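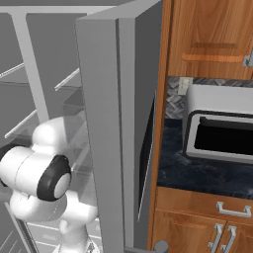 Page last changed: 13 October 2023

About Skandetti

Skandetti writes motion planning and control software for robot arms that work in tight, furnished spaces. We do not build arms, grippers or mobile bases. Our customers have those already, along with a controller from the arm's maker, and our software runs one layer above it. It takes a model of the surroundings and a goal, and returns a timed trajectory that the controller can follow.

Most of our test work is done in simulated kitchens. A refrigerator is a hard case for a planner. The opening is narrow, the shelves divide the inside into shallow slots, and the door is a moving part whose angle changes the free space outside the appliance as well as the way in. An arm that reaches past an open door has to keep every link clear, including the elbow, which tends to end up close to a shelf edge when the wrist is where it should be. Glass shelves and clear bins add a second problem on the perception side, because a depth sensor often returns nothing useful from them.

What we make

Finik is the planner. It searches in joint space with a sampling method, then shortens and smooths the result under velocity, acceleration and jerk limits. Doors and drawers are handled as joints of the environment, so a plan can include opening the door, holding it and reaching in as one problem. Collision checks are done against convex pieces of the links and of the furniture, with a separate margin for each surface. Finik can be called from C++ or Python.

Lostley is the scene tool. It reads furniture and appliance models, splits them into collision shapes, assigns joint axes and limits, and writes a scene file that both the simulator and Finik can load. It also varies a scene on request: hinge side, shelf height, door angle, counter depth, materials and lighting. The current test library holds 433 kitchen scenes. Of these, 134 have a refrigerator with at least one shelf that can be moved.

Oláh is the replay and logging tool. It records joint states, commanded torques, contact events and planner decisions on a single clock. A failed run can be stepped through at the control rate and restarted from any logged state with different settings. It began as an internal script and was released to customers after we found that most support requests could not be answered without it.

How we test

A change to the planner is merged only after it has run on the full scene library. Each scene is run with 3 random seeds. We record whether a plan was found, the planning time, the smallest clearance along the path and whether the controller tracked the path within its limits. Unplanned contact with a door, shelf or cabinet is counted as a failure even if the arm reaches its goal.

Simulated results are treated as a filter. Contact with door seals, sticking drawers and cable drag are modeled only in part, and we do not publish success rates from simulation as if they applied to hardware. Before a release, a fixed subset of tasks is repeated on 2 physical arms in our lab, and differences between the simulated and measured joint torques are added to the release notes.

How we work with customers

A project normally starts with the customer's robot description file and a list of tasks. We check the link geometry and joint limits first – errors there account for a large part of what is later reported as planner trouble. We then build a small set of scenes in Lostley, tune the margins and deliver the configuration together with the logs behind it. Customers keep the scenes and can change them without us.

Source access is available under the standard license. Support covers the current release and the one before it. Releases are made twice a year, and the next is planned for December. It will add replanning while a door is moving, which the present version handles by stopping the arm and starting a new search.

People

The company was founded by Kaisu Pesonen, who wrote the first version of Finik and still maintains its collision checker. The engineering staff is divided into planning, simulation and tools groups. Control work is shared between the first two. Every engineer takes a turn on customer support.

Contact

Technical questions about an installed version should be sent through the support portal with an Oláh log attached. Please include the robot description file and the Finik configuration used for the run. For evaluation licenses, use the contact form and state the arm model, the number of joints and the control interface.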